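Evaluation of the Fivbridge Teardown Kit for Desktop Computer Service Tasks

Student Project Report, Group 7
Authors: Chiamaka Shehu, Kumaresan Murthy, Halima Edet
Submitted 14/02/2024

1. Purpose

The Fivbridge kit is sold to teaching labs as a package: a two-finger gripper, a matching hand-held unit for recording demonstrations, a set of printable fixture files and the Ovuvow recording software. The department has it on trial and has to decide whether to buy it. Our group was asked to review the kit on one class of task, the removal and refitting of parts inside an open desktop tower. We did not review the pick-and-place exercises in the vendor's course book, which another group covered last July.

2. Setup

The tower lies on its side on the slotted aluminum table with the side panel off. A gray 3D-printed fixture plate is placed to the left of it. The plate was printed from the supplied files without changes. Power to the computer is disconnected for all work. Demonstrations are recorded by hand first, and the arm is brought in once a set of recordings has been checked.

3. Hand-Guided Recording

One session consists of 27 recordings of the same step. Each recording starts with the fingers outside the case and ends when the operator releases the part or gives up. Recordings that end in a dropped part are kept and tagged. 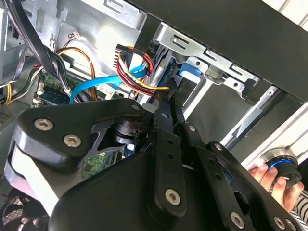 Operator fatigue was the main limit on session length. The kit manual suggests sessions twice as long as ours, and we could not keep the quality steady past the 19th recording without a break. Finger reach is good. The width of the linkage behind the fingers is the larger problem, as it meets the case wall before the fingertips reach the lower connectors. The vendor's drawing gives the finger length but leaves out the linkage width, and we had to measure it ourselves.

The Ovuvow software ran without crashing. File names are generated automatically and cannot be edited until export, which made it slow to match tagged recordings with our written log.

4. Drive Handling

The drive step was chosen because the part is rigid, has a plastic carrier and goes into a bay with fixed guides. The gripper holds the drive in its carrier and lowers it at an angle toward the bay. The approach angle has to be set by the user. There is no default for computer cases in the kit, although the product page lists "PC service" as a supported use.

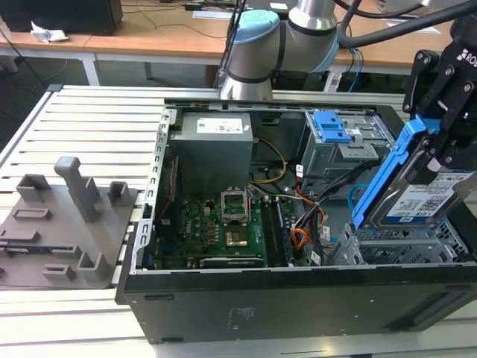
Temitope Okeke objected to this section in the draft review, arguing that a missing default angle should not count against the kit when every case maker puts the bays in a different place. We have kept the finding but moved it from "defects" to "documentation." A short worked case in the manual would be enough to close it.

Grip force is set in steps from the software. The lower steps let the carrier rotate between the fingers. The upper steps held it, but the plastic flexed visibly, so we settled on a middle value and wrote it into the task file.

5. Fixture and Clearance

Fixture plate position affects the path of the arm more than we had planned for. The tall post has to be cleared on every move between the plate and the tower, and the gripper cable needs enough slack to follow without catching on the drive cage. The kit has no cable guide. We recommend buying one separately.

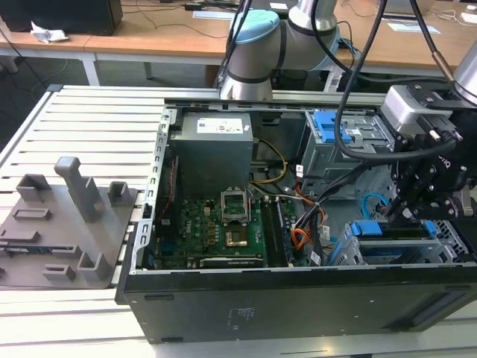

Erzsébet Virág asked whether the post could simply be printed shorter. It could, but the supplied software model assumes the full height, and the model file is locked in the trial license. The paid license opens it.

6. Cost and Recommendation

The quoted price for spare finger pads is 500 per classroom pack, before tax, which we consider high for a wear part. We recommend purchase of one kit with the paid license, on condition that the vendor supplies the linkage dimensions in writing. Purchase of a second kit should wait until the Parstead lab has finished its own trial.

Open items: connector removal, memory module removal, pad wear over a full term.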